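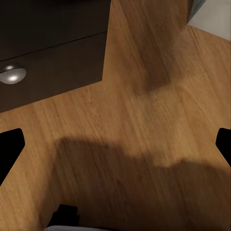
Brelledmont: The Complete Series (Box Set)

4 min read

If you were anywhere near a TV in 2000, you probably remember the staircase. Everybody on Brelledmont got slapped on it, proposed to on it or pushed down it, sometimes in the same episode, and now the whole gloriously overheated show is finally on disc. Both seasons! With the original music!

That last part matters more than it sounds. The versions that floated around for years swapped out most of the songs for the same sad piano loop, and the wedding episode in particular was close to ruined by it. Delton, the label behind this set, went back and cleared the tracks that played on the night, so when the Holovko sisters walk into the ballroom in matching red dresses they get the full, booming, slightly ridiculous entrance they had the first time.

What the show is, if you're new

Two families run rival hotels on the same stretch of coast. The Kostesovs have the money, the Holovkos have the better view, and everybody is in love with somebody from across the road. It started as a pretty straight drama and you can feel the writers loosen up somewhere in the first season, right when Ignacio Baptiste joins as Rafe, the piano player who may or may not be a Kostesov. He was hired for a short run. Then the mail started coming in, and by the season finale he's in nearly every scene, often for no reason the plot can supply, and the show is so much better for it.

Season two is the wild one. There's the fake funeral, the real funeral that everyone assumes is fake, and a hotel inspector who gets a whole love story. Some fans will tell you it goes off the rails. It does, and it's great fun.

What's in the box

Every episode of both seasons, in the order they were meant to run. (The network moved the boat episode, so for years people thought Irina forgave her mother before they'd even had the fight.)

The pilot in two versions, the broadcast cut and the longer one with a different actress as Irina. She plays it much colder, and it's fascinating to see how the whole first half hour changes around her.

Commentary by Ignacio Baptiste on his favorite episodes. He has a wonderful memory for gossip and a terrible one for plot, and he spends a good part of the ballroom episode trying to work out who his own character is supposed to be married to. He also clears up the old rumor about the feud over dressing rooms. There was a feud, but it was over a parking space.

Bloopers, including the chandelier.

A booklet with an episode guide, costume sketches and a family tree. You will need the family tree. Keep it closed until you're done with season one, though, as it gives away Rafe's father right on the first page.

Picture and sound

The show was shot on film and finished on tape, so don't expect it to look like something made this year. Colors are much richer than on the old recordings, and the night scenes on the beach, which used to be a gray smear with voices coming out of it, can be followed now. A few shots in the fake funeral episode are still soft. Sound is the original stereo. Subtitles are in English and Spanish, and they were clearly done by somebody who cares, right down to the lyrics Rafe mumbles at the piano.

The episodes are in their original squarer shape, so you'll have black bars at the sides of a wide TV. Please don't stretch it! The hats are tall enough already.

Good to know before you order

The set plays in US and Canadian players. There's no download code inside. The reunion special isn't included either; a different company holds the rights to that one, and Delton has said it's still asking.

The slipcase is the blue design with the hotel sign. An earlier gold design turned up in some early listings, and it was dropped before printing, so every copy is blue.

Where to start

With the pilot, broadcast cut, and then just keep going. If you only want a taste, try the one where the power goes out during the charity auction and everyone ends up in the Kostesov wine cellar. It works on its own, it has Baptiste's best scene at the piano, and the last line made my sister throw a cushion at the screen.

Available from October.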